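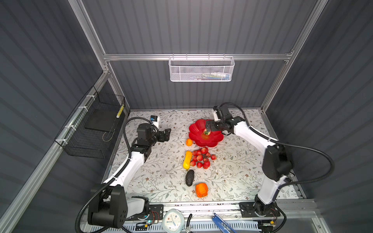 The case for buying fruit by the piece

My nearest supermarket sells lemons in nets of six. I use one lemon a week, sometimes two if there is fish. By the time I reach the bottom of the net the last one has gone hard at one end and green at the other, and it goes in the food caddy. I have paid for six and used four. The shop counts this as a bargain, because the net costs less than six single lemons would.

I think shops should go back to selling most fruit and vegetables loose, and I think they should do it even if a few prices go up.

The usual argument for loose produce is about plastic, and I have no quarrel with it. Less plastic is good. But plastic has taken over the discussion so completely that the other problem hardly gets a mention. A bag fixes the amount. Somebody in an office decides that a household eats 20 small potatoes or a kilo of carrots, and every household that does not has to buy that amount anyway. If you live alone, or your children have left, or one of you cannot stand carrots, the bag is wrong for you every single week.

I kept a notebook of what we threw away last year, from the start of April until Christmas. It was a dull thing to do and I do not recommend it. Bagged salad was the worst, as everyone would guess. After that came carrots, then the last of the onions, then apples. Almost nothing in the notebook had been bought loose. We bought loose food when we could get it, so it was not for want of trying. When you pick up three onions you tend to have a use for three onions.

The market in Ninport still works this way. There are fewer stalls than there were, but you can go on a Friday and ask for two parsnips and nobody minds. Siu-ming Lam has sold fruit there for longer than I have lived in the town, and I asked him whether people buy less when they can choose the amount. He said they buy less of each thing and more kinds of things. Somebody who would never take a whole box of plums will take four, and if they are good plums she is back the next week. 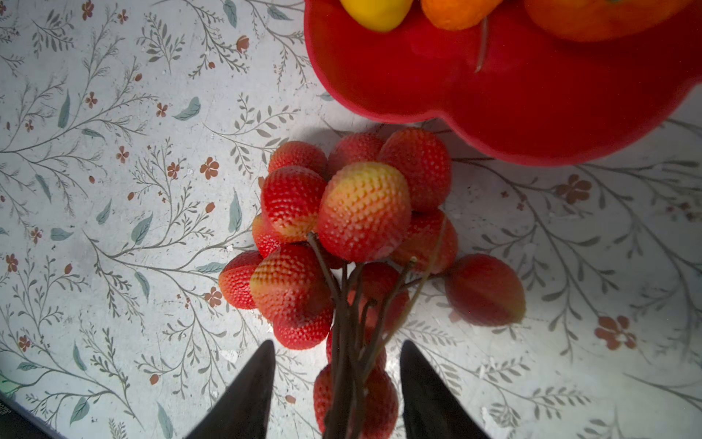 He also said that the supermarkets have taught people to be shy of fruit. They are used to lifting a sealed pack and reading a date on it, and they stand at his stall with a mango in one hand and do not know what they are feeling for. He tells them. It takes half a minute. I had not thought of this as something that could be lost, but of course it can. My mother could pick a ripe melon by the smell of the stalk end, and I learned it from standing next to her. My own son learned to read the sticker.

Dates are a poor substitute. A date on a bag of apples tells you when the packer would like you to stop blaming him. An apple will usually tell you itself, if you look at it and press it with your thumb. I do not say this about chicken.

There are fair objections. Loose produce gets handled, and some of it gets bruised by people who squeeze and put back. Cucumbers keep longer in their wrapping, and soft berries need a box of some sort. Weighing things takes time at the till. A person on a tight budget may need the cheap bag, and I would not want to see it taken away with nothing in its place.

That last one is the serious objection, and I think the answer is in how the shops set their prices. The loose carrot is often dearer by weight than the bagged carrot, though it has had less done to it. Shops are free to change that. They could sell loose carrots at the bag price and let people take 50 grams or five kilos. Some of them would say the till time makes it impossible, but they have put in machines so that we do the weighing ourselves, so the cost there is mostly ours already.

As for squeezing and bruising, the market copes. The soft things stay behind the stall and you ask for them. A supermarket could have one person at a counter doing the same, as it once did for cheese.

I wrote to the manager of our branch on March 8, 2021 to ask for single lemons. I had a polite reply saying that the range is decided centrally and that my comments had been passed on. The nets are still there. I now walk the extra distance on Fridays and buy one lemon, or two if we are having fish.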